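Do Clear Stacking Boxes Earn Their Keep?

Every fall somebody tells me that clear stacking containers will fix my junk drawer. I have my doubts. A clear box shows you the mess, fine, but it doesn't sort it, and most of what goes into mine should have gone into the trash.

The usual advice is to put heavy things at the bottom and light things on top. That much I'll go along with. Coins, pebbles, spare screws and the like belong low down, where their weight keeps the stack steady. Paper scraps and sticky notes can ride above. What I don't buy is the claim that you'll "always know what you have." Try finding one particular receipt in a box of crumpled paper, clear walls or no clear walls.
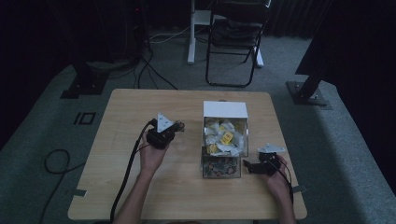

Demetrius Doucet wrote in to disagree, saying he has kept a two-box stack by the door for 3 years and it has saved him plenty of hunting. His rule is that the paper box gets emptied on the first of the month, no reading allowed. I would read.

If you want to try it anyway, buy two and stop there. The 8-piece sets are a way of selling you six boxes to store in a closet. Check that the lid of one sits flat under the base of the next before you pay. Lift the top box off before you move the bottom one, especially if it's full of change. And flatten the paper first. It takes a minute, and half of it will go straight in the recycling.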